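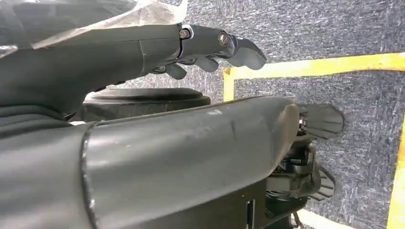 Reading time: 2 minutes

Care of the carpet in the project room at Urside
Final report, group Rodent
20 Mar 2026

1. Why we chose this subject

The project room at Urside has a carpeted floor and is used by several courses. In the autumn many students complained of dust and of a grey colour near the door. Our group wanted to find out which simple way of cleaning gives the best result for a small budget. The school allowed us to spend up to 2,000 lei, and we spent 1,676 lei, mostly on the hire of a washing machine for carpets from a shop in Rullau.

2. What we did

We divided the floor into two parts with paper tape. The part near the windows was only vacuumed, slowly, in both directions. The part near the door was vacuumed in the same way and then washed with Pană, a liquid soap for carpets, mixed with warm water. After the washing we left the windows open until the next morning and asked the other groups to walk along the wall.

The dust from the first vacuuming was weighed together for both parts. It was 213 grams, which was more than we had expected, as the room had been vacuumed the week before.

3. Results

On the washed part the grey colour became much weaker, but it did not go away completely. Two old stains, probably from coffee, remained. The part near the windows looked nearly the same as before, although it felt softer under the hand. On the next day the washed part was still a little damp in the corner behind the radiator. We think that we used too much water there.

4. Difficulties

We could not move the heavy cupboards, so the carpet under them was not cleaned. Our photographs for comparing the colour were made at different hours and the light was not equal. For this reason we describe the colour only in words.

5. Proposals

We propose to vacuum the room slowly twice a week, and to wash only the part near the door, once in each term. A longer mat at the entrance would also help. The rest of the soap is in the lower cupboard in the corridor and may be used by the next group.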